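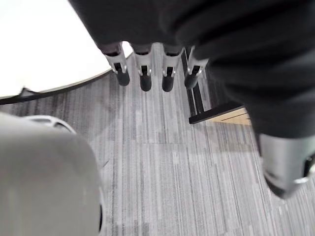

Nov 13, 2021

Spent the whole day on the backup schedules and I want to get it down while I still remember what I changed.

The old job manager, Plotach, has to be off by the end of December. The license runs out then and we are not renewing. Everything it does at night is supposed to be in Vello by that date, and up to this morning very little of it was. I had been putting it off. The export tool in Plotach writes a single text file with all the jobs in it, one after the other, and the import screen in Vello wants one file per job. Last week I thought I would do the split by hand. Then I ran the export and got 1,689 lines, and decided to write a script.

The script took until lunch. Splitting on the job header was easy. The trouble was in the calendar lines. Plotach lets a job borrow its run days from another job, so you get a line that says to use the same calendar as the nightly database dump, and the nightly database dump itself borrows from something called BASE2, and BASE2 isn't in the export at all. I found it in the end under the global settings, on a tab I had never opened. It was made before I started here. It says every day except the last day of the month, when the accounting close runs long and the disks are busy. I knew about the rule but had always assumed somebody paused things manually.

So now the script reads the borrowed calendars first and writes them out in full for each job. It makes the files longer but I can read any one of them without having to open another. If we change the month-end rule we will have to change it in every job. I wrote that down on the wiki page under Known problems.

Imported the first batch after lunch. There are 70 jobs altogether and I only took the ones that belong to the file servers. Vello accepted them all without a complaint, which made me suspicious, and I opened a few to compare. The start times were an hour off. Plotach stores local time and Vello stores UTC and shows you local, and the import had taken the numbers as local for summer. The clocks went back last weekend. I deleted the batch, set the time zone in the import profile instead of leaving it on automatic, and imported again. Correct this time. I checked every one.

Ate at my desk. Soup from the machine and the rest of yesterday's rice.

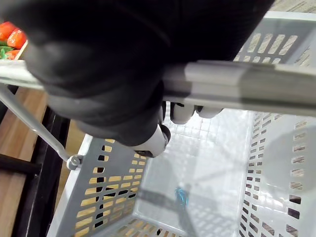
Gray and white basket, by the handle

Ngọc Nông called at two about the reports. She has the monthly summary that goes to the department heads and it pulls its numbers out of the Plotach log, straight from the text, looking for the word COMPLETED at the end of each line. Vello doesn't write that word. It writes a status code, and zero means fine, but a job that was skipped on purpose also comes out as zero. She wanted to know if I could make the Vello log look like the old one. I could, there is a template for the log line and you can put whatever you like in it, but then the skipped jobs would say COMPLETED too and I don't want that in a report people rely on. We talked it over for a while. She will change her report to read the status and the reason together. I said I would send her a sample log with one of each kind in it – a good run, a failed run, a skipped run and one that was stopped by hand.

Making the sample was more work than I had promised myself. To get a failed run I pointed a test job at a folder that doesn't exist, and Vello created the folder and reported success. There is a setting for that, Create missing targets, and it is on by default. I have turned it off everywhere. With it on, a typing mistake in a path would give us a backup in the wrong place and a clean log, and we could go months like that. I wonder how many people leave it on. I looked in the manual and it gets one sentence.

Sent Ngọc the sample at about 4.

After that I worked on the machine groups. In Plotach each job had its own list of servers typed into it. Vello has groups, and I would like to use them, because when a server gets replaced I have to hunt through all the jobs for the old name. I made one group for file servers, one for databases, one for the mail machines and one called Đồng, which is the name everybody uses for the old storage box in the back rack. The D with the stroke and the o with its marks displayed fine in the list but the command line tool refused the name. It gave me an error about an invalid character and no position. I renamed the group to dong-storage and put the proper name in the description field, where it shows up correctly. I don't like doing that but the scripts have to be able to call it.

The storage box also has to stay on the old agent for now. The new agent needs a newer system than it has, and nobody is going to upgrade it in the last weeks of the year. Podeo, the reseller, says the old agent will talk to Vello as long as encryption is set to compatible mode on the server side. I asked by email if that lowers it for all the machines or only the one. The answer that came back was a link to the same page I had quoted in my question. I asked again. Until I hear, I am leaving the setting as it is and that one box keeps running under Plotach.

Retention next. The old rule is that we keep 14 daily copies and then one per month. I had assumed both programs meant the same by a daily copy. Plotach counts copies, so if a night fails you still have the same number, they just go back further. Vello counts days. A copy is dropped when it gets too old, no matter how many are left. For the machines that are off for long stretches, like the ones in the training room, that would mean losing everything but the monthly. There is a minimum copies field further down the same page that solves it. I filled it in for all the groups. The help text for the field says it overrides the age limit, and I tested it with a small job and a shortened limit and it did keep the old copies.

What I did not get to:

The mail machines. Their jobs have a script that runs before and one that runs after, and the export leaves out the scripts and only gives the path. I need to copy them over and check what user they run as. I suspect they run as the old service account, and that has to go as well.

Notifications. Right now everything goes to my address. Over a hundred messages this afternoon, nearly all of them from my own tests. It should go to the shared box with only the failures, and a short daily mail with the rest.

The wiki page. I wrote down the calendars, the time zone setting, the missing targets thing and the group name. The retention part is only in this diary so far.

One more thing I noticed late. The Vello service starts before the network share is up after a reboot, and then it marks the share as offline and doesn't look again until someone presses Refresh. I rebooted the test server to be sure and got the same result. There is a delayed start option in the service settings and I set it to two minutes. That worked on the test server. I haven't touched the real one, it can wait until I have somebody else in the building.

The first batch runs tonight for real, alongside the old jobs, so if something goes wrong there is still a Plotach copy. I set the Vello runs for later so that they don't fight over the same disks. Shut down the laptop a little after seven. Cold out, had to scrape the windshield.

Tomorrow: look at the log before anything else, then the mail scripts. Call Podeo if there is still no answer. Bring the long network cable back from home.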